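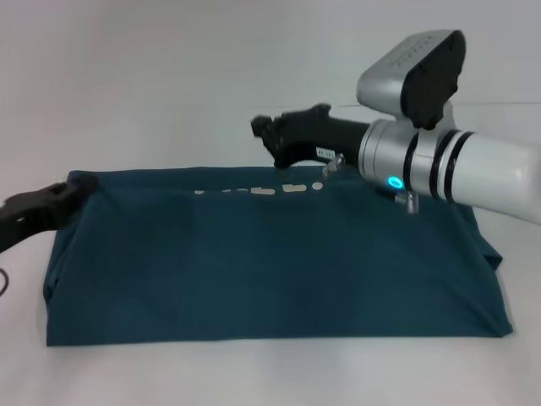 Minutes of the Spring Meeting, Vik Allotment Garden Association

Held in March in the reading room at Grunemgate, start at 18.30. 13 members were present and the board was complete.

1. Opening
The chair welcomed everybody. The agenda was approved with one addition, the compost bays, which became item 5.

2. Minutes of the last meeting
Approved. One spelling mistake in the name of the Bralleneo footpath shall be corrected.

3. Water
The main tap will be opened when the night frost is over. The pipe between the upper and the lower plots leaked again last autumn, near the gate. Prilus has sent an offer for a new pipe of 4000, with digging included. A member asked if we could dig ourselves and so pay less. The board will ask Prilus for a second price without digging and will write to all members when it arrives. It was agreed that the sum may not be higher than 4000 in any case.
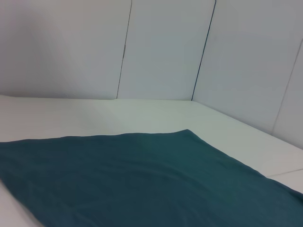 Until the pipe is repaired, the lower plots take their water from the rain barrels first. Hoses may not be left running without somebody beside them.

4. Seeds and plants
The common order of seed potatoes will be made this month. Members who want to take part write their name and the amount on the list in the shed. For the plant exchange in May the association can spend up to 400 on tables and coffee. Two members were against, as they found this too much for one afternoon – the others voted for it.

5. Compost bays
There are now 3 bays, but the middle one is full of branches and can not be used. Branches belong on the pile behind the shed. The board will put up a new sign. A proposal to lock the bays in winter was discussed for a long time and then taken back.

6. Other matters
The hedge along the Bralleneo footpath must be cut before the birds begin to nest. Plot holders on that side do their own part.
It was asked when the waiting list will be opened again. The board will answer at the next meeting.

The meeting was closed at 20.10. The next meeting is in June, same place.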